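The Great Workroom Shuffle, Part Two

So last time I left you with half the furniture in the hallway and me sitting on the stairs eating crackers, wondering why I start these things in November. An update! The hallway is clear. The room is usable. My back has mostly forgiven me.

For anyone new, we moved to Ketmont in the spring and the long room at the back of the house became the place where everything went when it didn't have another place. Fixing stuff, wrapping stuff, kids' toys waiting for new batteries, the good scissors (never there when you need them), bottles of cleaner, snacks. I'd been working on one desk the whole time and that desk was a disaster. You could lose a sandwich on it. I did lose a sandwich on it.

What I wanted was more flat space that I could move. I'd seen a rolling cart with a butcher-block top in a restaurant supply place over in Driltasden years ago and never quite got over it. New ones are a lot of money. I kept finding nice ones for 726 dollars and then closing the tab and going for a walk. There was one gorgeous thing for 3000 and I don't know who that is for, but I hope they're happy with it.

Then a listing came up from Van Acker, the secondhand kitchen equipment people, and they had a cart for 400. Metal body, wood top, a handle down the side. I drove out there on a Sunday morning with a tape measure and a thermos and talked myself into it in the parking lot before I'd even seen it. They knocked off another 40 for the scuffs, which I would have taken it with anyway, but I kept my mouth shut!

Getting it home was its own adventure. It does roll, and it rolled all over the back of the van every time I took a corner, so I drove home at the speed of a parade float with people stacking up behind me. Sorry, everyone on the hill road.

The second table I already had. It has the same kind of light wood top and black metal legs, and it had been living in the dining room under a pile of coats. Once I saw the cart in the room I went and dug that table out, because I had a feeling the two tops would match, and they're close enough that I did a little dance. I put them near each other with a gap so I can still get through. My first idea was to push them together into one giant island, and that lasted an afternoon. I kept having to walk the long way around with my hands full.

The rule for the new surfaces is that nothing gets to live there. Things can visit. I'm saying this out loud so that you can all hold me to it, since I'm already failing. A cup gets put down, then a bottle next to it, then an apple I was going to eat at ten and forgot about, and then the tape measure, which goes everywhere with me now and never ends up in the drawer I cleared out for it.

And then there are the rainbow discs. They stand up in a little wooden tray, big orange at one end going down to small blue at the other, and they are supposed to be in the toy basket with everything else. But they look so cheerful on the cart! I keep picking up the tray to put it away and then setting it back down again. I think they may be staying. If the rule is that things can visit, they're on a long visit.
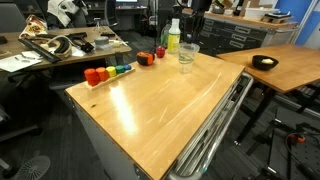 I've been keeping a bowl and a sponge on the other table, and that has helped more than any of the big changes. Before, the sponge was in the kitchen, so wiping down meant a trip, and on the way I'd see the dishes, or the mail, or the cat's face, and that was the end of wiping down. Now I can do both tops in a minute or two. I'm still working out what to finish the wood with. I bought a tin of Zandano board oil and tried it on the underside first like a responsible adult, and I like the color, but it smelled strong enough that I want to wait for a day when I can have the windows open. If you've used it on a bigger surface, please tell me how long the smell hangs around.

Now, the old desk. I was going to have it completely empty before I wrote this post, and I'd like to report that I got the drawers done. The top is a different story. It still has papers on it, and tape, and a snack bag, and a power tool I keep meaning to put back in its case. I've decided it gets to be the messy one. Every room I've ever liked has had a messy spot in it, and if the mess stays on the desk then the cart and the table have a fighting chance.

The cables on the floor are next on my list. I bought a bag of those fabric wraps and so far I've used two of them, both on the same cord, and I couldn't tell you why I needed two.

Still to do: hooks for the wall by the door, a better lamp, felt under the table legs so it stops screeching when I nudge it with my hip, and a proper box for batteries (new in one side, dead in the other, because I'm tired of guessing). I also want a shelf low enough that the kids can put their own things back, which they've promised to do, and which I've written down here with today's mood of optimism.

Part three will probably be the hooks. I've already bought the wrong size screws, so give me a couple of weeks.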